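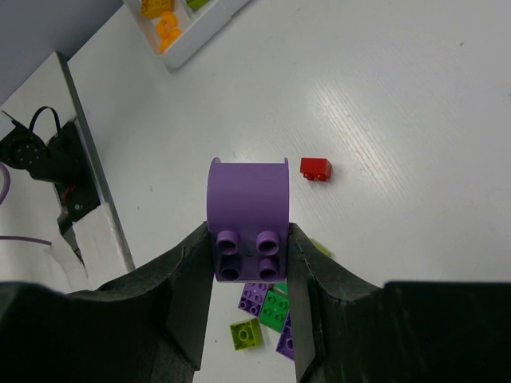

Is the Stolance two-finger gripper kit worth buying for a home-built arm? For light pick-and-place on a bench, it is a reasonable buy, provided you are willing to redo the cable routing and tune the closing force yourself.

The kit ships as two black fingers, a drive unit, a wrist plate and a bag of fasteners. I mounted it on an arm built in the shared workshop at Wadville. Assembly took one evening. The wrist plate holes were undersized and I opened them up with a hand reamer.

Toy building blocks are my usual test parts. Studs, curved faces and hollow undersides give the fingers several different surfaces to close on, and a block clamped upright shows misalignment quickly. With the pads shimmed, a purple block with a curved upper section sits between the fingertips with contact on both sides. Small blocks lying on their side are harder. The fingers are wide toward the base, so anything close to a neighbor needs a steeper approach angle than the manual suggests.

I ran 2000 open-close cycles over several nights. Backlash at the tip was unchanged by my dial gauge. In a separate run of 37 picks, 4 were dropped, all of them at the default force setting. Raising it two steps cured that. It also made the drive unit noticeably warmer, and I would not leave it there for long runs.

Wrist camera clearance is adequate - the fingers take up both lower corners of the view, but the tips stay visible. A glossy white tabletop throws reflections back into the lens, so plan on a matte sheet or a moved lamp.

The manual is thin. Torque values are missing for the finger screws, and the wiring diagram shows an older connector. Irja Saarela, who has the Aerts gripper on the same arm design, gets a stiffer grip from hers but had to print her own pads.

Replacement pads are sold in pairs. Order a spare set with the kit.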